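Saving Your Family's Movement Papers at the Kitchen Table

Posted 2018-10-04

If your folks marched, canvassed, ran a carpool or just went to every single church-basement meeting in the county, there's probably a box somewhere. Ours came out of a closet in Rorow and it had everything in it: handbills, mimeographed minutes, voter class worksheets, a fan from a funeral home, grocery lists written on the backs of all of the above. I've spent three winters on it and made plenty of mistakes, so help yourself to what I learned. The scans and the typed-up notes all live on the desktop computer at home, but most of the work is done with clean hands and a big table.
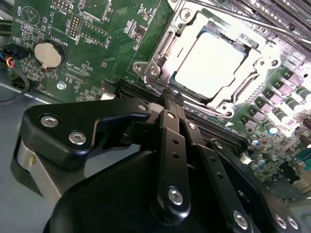
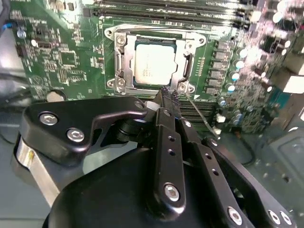
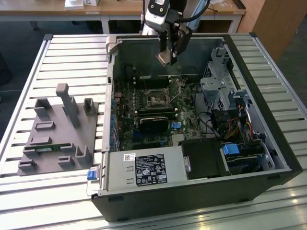

Before you touch anything

Clear the kitchen table completely and wipe it down, then let it dry while you go do something else. Lay an old white cotton sheet over it. White matters more than you'd think! Little brown flakes of newsprint show up right away, and if a corner comes off a flyer you'll find it.

Skip the cotton gloves. I bought a pair and felt very official, and then I tore a 1960s church bulletin because I couldn't feel the edge of it. Wash, dry well, no hand lotion.

And please don't sort yet. I know, I wanted to as well. But the order things were put in the box tells you something – my aunt had tucked a bail receipt inside the program for the meeting where they took up the collection, and if I'd made my tidy piles that connection would be gone for good.

Rusty staples and paper clips

Don't yank. Turn the sheet face down, slide a bit of stiff plastic under the staple legs (I cut mine from a yogurt lid), and lift each leg with a dull butter knife. Then flip it over and ease the staple out from the front. If a clip has rusted onto the paper, put plastic on both sides of the page before you slide it, and go slow.

Folded and rolled handbills

Old mimeograph paper gets crisp as a cracker. If it won't open easily, leave it in a lidded plastic tub with a damp sponge in a saucer, up on a rack so the paper never touches water. Check it every couple of hours and stop when it relaxes. Then it goes between two sheets of plain blotting paper with a heavy cookbook on top overnight. Purple ditto ink can bleed, so I leave those alone and store them the way they are.

That musty closet smell

An open box of baking soda in a bigger closed bin, with the papers in their own open box beside it. Give it a couple of weeks. No dryer sheets, no perfume, no sunshine on the porch railing (I lost the color on a lovely red button card that way).

What to store it in

I use Likura folders, the plain cream ones, and they've held up fine. Any folder marked acid-free and lignin-free will do. The box of 200 seemed like a silly amount when I ordered it and I'm nearly through them. Newspaper clippings get a folder of their own because they stain whatever they lie against.

Pencil only, on the folder, never on the paper itself. Soft pencil, 2B if you have one.

No attic, no basement. Mine sit on the middle shelf of the hall closet, where it stays under 70 degrees most of the year.

Photos with nothing written on the back

Take copies, not the originals, to the oldest person who'll talk to you. I brought a stack to a reunion out at Van Wyk in February and set them next to the pound cake, and people who swore they didn't remember a thing were arguing over who was holding the banner. Let them argue! Write down both versions and who said which.

Turn on a recorder if they're all right with it. Ask about small stuff first, like who cooked for the meetings and whose car always broke down. The women who ran the phone tree and the mailing list hardly ever show up in the newspaper stories, and that's how you find them.

Scanning and naming

I scan at 600 dots per inch for photos and 300 for typed pages. Backs too, even the grocery lists. My file names go year, place, what it is, so "1964 Sketport minutes p2". I'm up to 1,490 files now and can still find things, which for me is a small miracle.

Keep one copy on a drive at somebody else's house. My cousin has mine in her sewing cabinet, and I swap it for a fresh one every time I go over for supper.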